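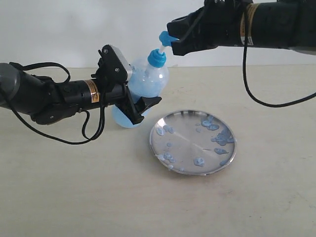 Inetow Publishes Demonstration Set for Two-Arm Bottle Handling, Urges Caution on Results

IRNIS, 07/02/2018 – Inetow today released 2,857 recorded demonstrations of two robot arms handling and dispensing from plastic squeeze bottles, all of them produced by people steering the arms by remote control. The company is making the set available to outside labs at no charge. It is making no claim that a robot trained on the set can do the job on a shop floor.

The recordings were made at the company's Irnis workshop under a project called Trorkotar. In each one, an operator uses a pair of hand-held controllers to make one arm grip the bottle while the other works at the cap or the nozzle. The target is a round steel plate on the table. The liquid is tinted blue so that every drop shows, including the ones that land where they shouldn't.

A good many do land there. Operators feel no resistance through the controllers, and a soft bottle gives little warning before it lets go of its contents. Reviewers at Inetow marked splashes near the rim as a fault in grading, then argued over where a fault begins. Two people grading the same recording often gave it different scores. Both scores are included in the release.

"We have read plenty of announcements in this field where a robot 'learns' a household task from a few dozen examples," the company said in a statement. "Usually the bottle is always in the same spot and the lighting never changes. We did much the same in our first month, and the results looked wonderful until we moved the plate."

Inetow trained a control program on the first 500 recordings in March. With the bottle handed over in a fixed position, the program copied the grip well enough. With the bottle leaning or turned, it frequently squeezed at the wrong moment or missed the spout. Adding more recordings helped with the grip. It did little for the pouring, and the company does not yet know why.

The release also takes issue with a common selling point for remote-control teaching, that anyone can do it. Of the 9 operators who took part, only 2 produced usable recordings on their first day. The rest needed several sessions before they could hold the bottle steady with one arm and move the other at the same time. Inetow says customers should be told about that training time when they are quoted a price, and that it has not always done so itself.

A smaller part of the set was taught by hand, with the operator taking hold of the arms and moving them directly. These recordings are smoother, but the operator's hands block the camera's view in many of them. Inetow has listed them separately and advises against mixing the two kinds without checking the effect.

Recordings that ended in a dropped bottle or a spill off the plate have been kept and labeled. Users who want only clean runs can filter them out, though the company would prefer that anyone publishing results say whether they did.

Zeng, which supplied the workshop's recording software, has not tested the trained program and does not endorse its performance.

The Trorkotar set, the grading sheets and the operator instructions can be requested from the Inetow office in Irnis. Requests should state the type of arm and gripper to be used. Support is limited to questions about file formats and labels.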